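January
Posted by the Building Desk, Pedham Hall

Pre-opening walkthrough, with comments

Done at 7 a.m., before the heating had any effect. The hall is licensed for 528 people, and the checklist assumes all of them will want to leave at once.

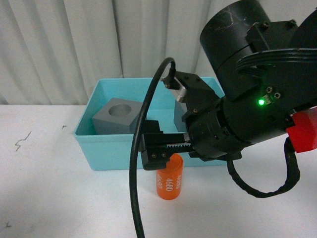
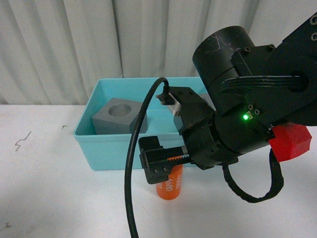
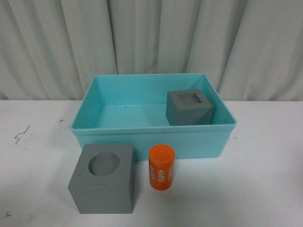
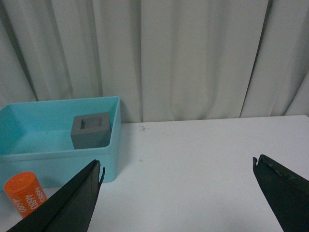 White tabletops throughout.

1. Exit doors. PASS. The north door opens if you lean on it like you mean it. Rehang before spring.

2. Exit signs. FAIL. 5 checked, one dark. It is the one over the stairs, naturally. New lamp ordered from Jotico.

3. Extinguishers. PASS. All gauges in the green. The one by the kitchen was holding a door open again - please buy a wedge. Wedges are cheap.

4. Stair treads. PASS WITH COMMENT. Nosing on the third step has lifted at one corner. Taped. The tape is also lifting.

5. Kitchen gas shutoff. PASS. The label now says GAS. Until last month it said DO NOT, and left it there.

6. Stacking chairs. FAIL. 51 pulled for cracked seats. They are in the back hall with a sign on them, and I expect to find people sitting on them by lunch.

7. Stage rigging. NOT INSPECTED. Mazza holds the contract and the key, and answers the phone on a schedule of its own.

8. First aid box. PASS. Bandages restocked. Removed a quantity of soy sauce packets.

9. Parking lot lights. PASS. The far pole hums. It hummed last year and the form has no box for humming.

10. Drinking fountain. FAIL. Works well if you are aiming for the wall.

Repair estimate so far is $1,554, not counting the north door. Items 2 and 6 have to be closed out before the Prustosham craft fair moves in. Item 10 can wait, bring a cup.

Comments (3)

stairwell_b: The third step has been taped since I was in the youth choir. I have kids now.

prustosham_quilts: Will there be enough chairs for the fair or should we bring our own? We brought our own last year and went home with four extra.

lotlight: Far pole is the ballast. Replace it before it stops humming.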